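Demonstration gathering (hand-held)

Demonstration gathering is the part of robot learning where people do a chore over and over so that a machine can later copy it. In the hand-held kind there's no robot arm in the room at all. You pick up a gripper, do the chore with it, and a camera on the tool records what the fingers were up to. I've kept this entry up since Minttu Eskola handed it to me, and I still do a fair bit of the gathering myself (mostly laundry!), so forgive the shop talk.

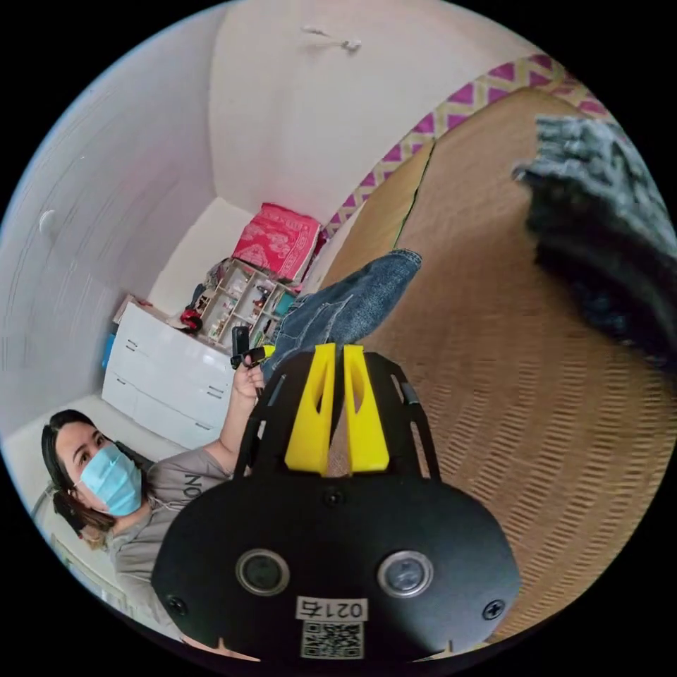
Page last changed in November by A-yeong Koo

Terms first. One go at a chore, start to finish, is an episode. A bunch of episodes done in one home is a set. Our Rusard set for clothes stands at 1725 episodes from 18 homes, and jeans make up 700 of those, which tells you how much trouble jeans are. The denim is stiff, the legs fold back on themselves, and a waistband is a lot thicker to pinch than a hem.

Where you work matters more than I expected. Beds and mats are both fine, and a woven mat laid over a bed is fine too, though cloth slides differently on it than on a sheet. Please don't tidy the room first! A learner that has only ever met bare white walls gets lost the moment there's a shelf full of odds and ends behind the clothes. 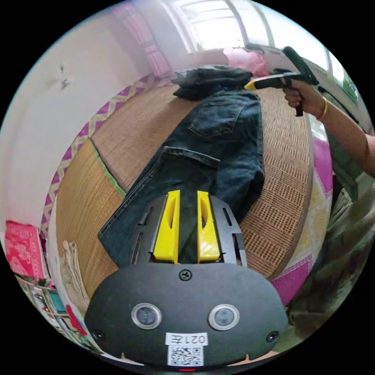
Then there's pace. Newcomers go too fast, and I was terrible for it. Siu-ming Kao got me to let the fingers close fully before lifting, and to wait a beat before letting go. With two grippers you also have to decide which one leads, and the Gitine notes say to stick with that choice for the whole episode. I think swapping is okay as long as it gets written down (Sachiko Yokoyama disagrees, see the talk page).

Fumbles stay in if the person recovers. Drop a sleeve, pick it up again, carry on: that's a good episode, and the learner needs plenty like it. Walking off to answer the door is a bad one and gets cut.

See also: Episode trimming; Folding, trousers; Tsuji labeling rules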